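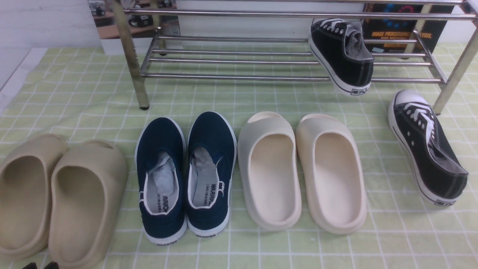

*Shoe rack station: one black sneaker on the lower tier, the other still on the mat.*

**Subject: Re: [tirkura-arms] Gripper closes again after release, shoe rack task**

Dear Lowri, dear all,

Thank you for the quick answer. I reply below your text, and after it I write what we found on Wednesday.

> Lowri Rosser wrote:
>
> Alcides, before you change anything in the policy, please check whether the second close command is really sent or whether the gripper does it by itself. At Elidside we had the same behavior with the older Deritz firmware. The fingers opened, the arm started to retreat, and then the fingers closed again on whatever was between them. In our case it was a rack rod. The arm kept pulling and the emergency stop was pressed by hand.
>
> Also, what is your force limit at the wrist? If you left it at the default, I would lower it today and look for the cause afterwards.

The second close command is not sent. I compared the log on our side with the log inside the gripper, for all 26 runs from that session. On our side there is one open command for each release, and then nothing until the next shoe. In the gripper log there is a second close in three of the runs, always in the retreat and always on the right arm.

About the force limit, you were right and I am a little ashamed. It was at 77 N, a value which somebody entered for a different task, and I never checked it. With the canvas sneakers this is not a big problem, they are soft and they slip out. But when the fingers close on a rod of the lower tier, the arm pulls on the whole rack. One time the rack moved toward the front of the table and Jennylyn, who was next to it, had to step back. She was not hurt. I have written it in the safety book as a near miss, and I ask everybody who uses this station to read the entry.

The sneakers are the worst case for us. The slides and the blue slip-ons stand on the mat, and there the fingers open into free space. For the black ones the gripper must put the shoe on the rods, heel toward the robot, and then go out low with the fingers still near the steel.
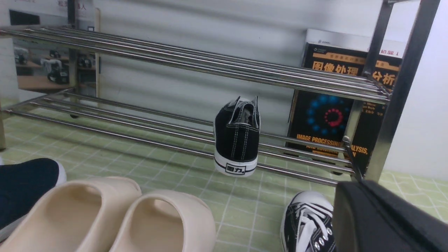 The gap for going out is on the right side, between the post and the shoe, and the open fingers can touch the rods or the post. I think this contact is what starts the fault. Bienvenido tested it on the bench: he opened the gripper with nothing inside and pushed one finger by hand from the outside. When the push comes less than 60 ms after the open command is finished, the gripper believes that it lost an object and closes to catch it again. After this time it does nothing. He could repeat it on two grippers from the same delivery, and not on the old one.

In the Deritz settings there is an option with the name "regrasp on slip". It was off before the April update, and after the update it is on. I did not find this in the release notes, but maybe I read them badly.

What we changed until now:

- "regrasp on slip" is off on both arms
- the wrist force limit is lowered to 26 N for this station
- the arm waits after opening before it starts the retreat
- while the arm is enabled, all persons stay behind the yellow line, also for moving a shoe

With the first change alone, Bienvenido could not produce the fault on the bench any more. I would still like to keep the waiting time, even if Nestor is not happy about the slower cycle.

Two questions are open:

1. The Manalo safety layer reads the wrist force at 1000 Hz, but it did not stop the arm when the rack moved. Was the force below 77 N the whole time, or is the filter too slow? The force was not recorded in that run, so I cannot say. Lowri, did you keep force data from your case?
2. After the update, the settings on the grippers were not the ones in our repository. Nestor, can the start script compare them and refuse to enable the arm when they are different?

The station stays in use with a person at the stop button. The second station – the one by the window – stays off until I have read its settings too.

Best regards,
Alcides Apaza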